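Trerora Compact Refrigerator: Installation and User Manual

Section 4. Setting up, loading and first use

4.1 Before switching on

Read this section in full before the appliance is connected to the mains supply. The instructions apply to the freestanding model and to the model supplied with the Kokatton plinth. Owners of the built-in version should refer to Section 5.

1. Remove all outer packing, the foam base and the tape holding the shelves. Keep the two transit screws in the bag provided.

2. Place the appliance on a firm, level floor. A gap of 70 mm must be left behind the cabinet and must not be filled by curtains, stored goods or loose cable.

3. Turn the front feet by hand until the cabinet leans very slightly backwards. The door should close by itself when released from a half-open position.

4. Wash the inside with lukewarm water and a little mild soap. Dry with a soft cloth, paying attention to the folds of the door seal.

5. Leave the appliance standing upright for four hours if it has been carried on its side.

CAUTION: Do not use an extension lead or a multi-way adaptor. Do not lift the cabinet by the door handle.

4.2 Switching on

1. Insert the plug fully into a wall socket that can be reached after installation.

2. Turn the control dial from 0 to 3. The inside lamp will light when the door is opened.

3. Leave the door closed for three hours before any food is placed inside.

4. Check the temperature with a thermometer stood in a glass of water on the middle shelf. The reading should be between 2 and 5 degrees Celsius. If it is higher, move the dial up by one number and check again the following morning.

Note: Clicking and gurgling sounds are normal during the first day.

4.3 Fitting the shelves and door racks

The cabinet is supplied with three glass shelves, one salad drawer and two door racks. The glass shelves slide in with the raised edge towards the back. The drawer must be fitted before the lowest shelf.

The door racks are made by Polák and are marked on the underside with part number 672 (upper rack) or 81 (lower rack). They are not interchangeable. To fit a rack, hold it level, press it against the inner door and push down evenly until both ends are seated. Each rack should be loaded with no more than its stated weight, given in the table at the end of this manual.

CAUTION: Do not stand glass bottles in the upper rack.

4.4 Where to store food

Raw meat and fish: lowest shelf, in a covered dish.
Cooked food and leftovers: middle shelf, covered, once cooled.
Butter, spreads and eggs: upper door rack.
Fruit and vegetables: salad drawer. Set the slider to open for leafy vegetables.
Milk and other drinks: lower door rack, or middle shelf in hot weather.

Food should not touch the back wall, where it may freeze. Items with a strong smell should be wrapped.

4.5 Bottled milk drinks

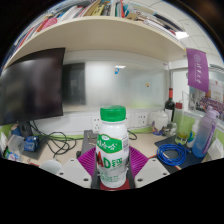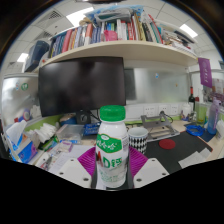 The storage directions printed by the maker of a drink take precedence over the general advice in this manual. Some drinks may be kept in a cupboard until opened and need chilling only afterwards; others must be kept cold at all times. Bottles with a screw cap, such as the green-capped AD calcium milk drink shown, should be stored upright with the cap fully closed. Where the label is in a language the household does not read, the directions should be translated and a note kept on the door. The Alia write-on labels in the accessory bag may be used for this purpose and for the date of opening. They peel off cleanly from plastic and glass but should not be applied to the door seal.

Large batches of drinks at room temperature should be added a few at a time. If more than 300 ml of warm liquid has been placed inside, allow one hour before adding more.

4.6 Weekly checks

1. Wipe the drain channel at the back and clear the hole with the plastic pin.
2. Remove anything past its date.
3. Confirm that the door seal is clean and closes along its full length.

Questions concerning this section may be addressed in writing to Oranuch Chaimongkol, Customer Documentation, Trerora. Please quote the serial number found inside the cabinet, to the left of the salad drawer.

This section was last revised in September and replaces the loose sheet packed with earlier models.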